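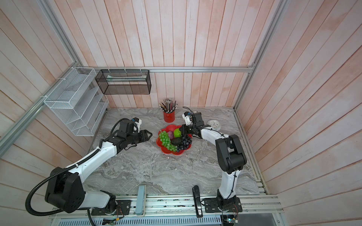
How to budget for a two-arm tabletop cell

Quick version of the notes I keep sending people. Written between two supplier calls so forgive the state of it. Covers a small bench setup – two arms, a camera on each wrist, an enclosure, a surface, things to pick up. Not industrial lines, different game.

Step 1. Write down the tasks before you look at any arms

Boring, do it anyway. One line per task. "Pick fruit off a plate." "Put pens in a pot." Then next to each line the widest thing to be gripped, the heaviest thing, and how far it sits from the arm base. That sheet decides reach, payload and gripper opening. Everything else on the quote follows from those.

If you skip this you buy on looks. We did, first time round. Ended up with a lovely long-reach pair from Murivex that couldn't fold up small enough to work near thier own bases.

Step 2. Split the money into five pots

Arms and grippers. Cameras and cables. Frame and surface. Computer. Props and spares. Put a figure against each one before asking for quotes, even a bad figure. The arms pot will try to eat the rest – don't let it. Two decent arms on a stiff frame beat two very good ones on a wobbly desk.

Ask each supplier for the same list back:

Price for two, not price for one doubled
What's in the box (mounting plates? power supply? gripper or bare flange?)
Lead time in writing
Spare fingers, price each
Who pays carriage on a return

Garside will quote you a pair with plates included. Rillik lists plates seperately, so the headline looks cheaper and then isn't. Fine either way, just line them up properly.

Step 3. Grippers and what they have to hold

Soft round things are the hard case. A rigid block tells you very little about a gripper. Get a bunch of plastic grapes, an avocado, something knobbly, and insist on a trial with those. If the supplier won't lend a gripper, ask them to film it with your props. Post them a box.

Budget for a second set of fingers on day one. They wear.
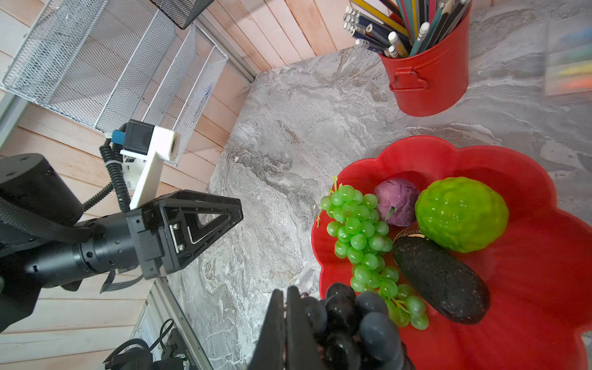 Annick Rey wrote in to say the fingers line is still too low: "We got through our spares before the end of May and then waited 9 weeks for more. Order the second set and a third. And have them drawn up so you can make your own if the firm goes quiet." Fair. I've changed my own sheet to three sets per arm.

Step 4. The frame

Aluminium extrusion. Buy it cut to length unless you own a proper saw and like using it. Allow extra for brackets and nuts, the bits that never make the first quote. My last bracket order came to 78 pounds and I'd budgeted nothing for it.

Decide early if you want walls. Walls give you a steady background for the cameras and somewhere to hang baskets. They also get in the way of elbows. Draw both arms at full stretch on paper first, then place the walls.

Surface next. Pattern or plain, pick on purpose. A busy top is harder work for vision and closer to a real kitchen or desk. A plain one is easier to start on. Could do both – a board you can swap costs very little. 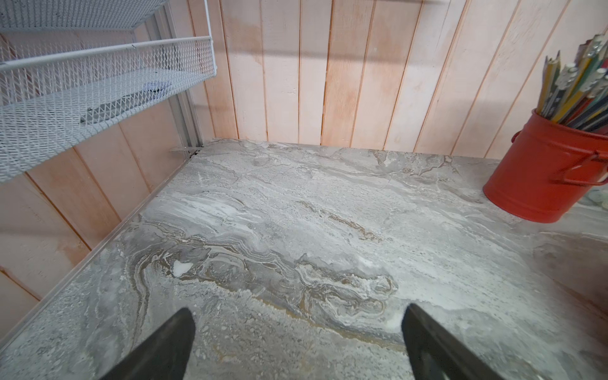 Marble-patterned top and plank walls, seen from the wrist, fingers open.

Step 5. Cameras

One per wrist plus one fixed, as a minimum. Check the view before you pay: fingertips should show, and so should a good area of table beyond them. Ask for a sample still taken from the actual mount. Brackets can be printed, so cost the printing and not just the camera.

Cables are where the time goes. Longer than you think, with slack at the wrist, sleeved. Put 400 pounds in the cables and cameras pot as a cushion and be pleased if you don't spend it.

Step 6. Props

Cheap, and always left off. Stationery is brilliant for this. Pens, a pencil pot, a stapler, a little clock, a pack of highlighters. Mix of tall, flat, round and slippery. Plan a restock line too, things crack and roll off and vanish.

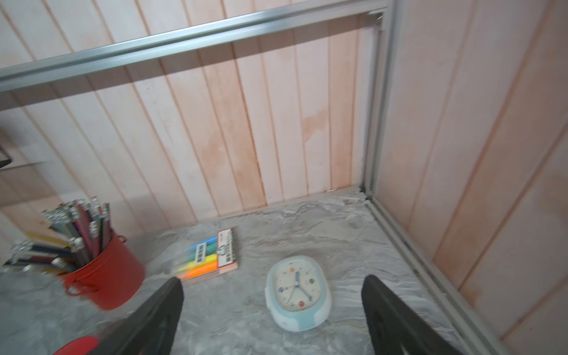
Desk props: alarm clock, five highlighters in their pack, pencils in a red pot.

Step 7. Order of buying

Longest lead time first. Usually the arms. Then frame, then cameras, computer last because prices move and you won't need it till the arms are bolted down. Trorka will hold a quote for 2 months if you ask, so ask.

Keep a tenth back. Don't tell anyone it's there.

Template sheet is Capucine Leblanc's, with my columns added on the right. Carriage column is still broken, type it in by hand for now.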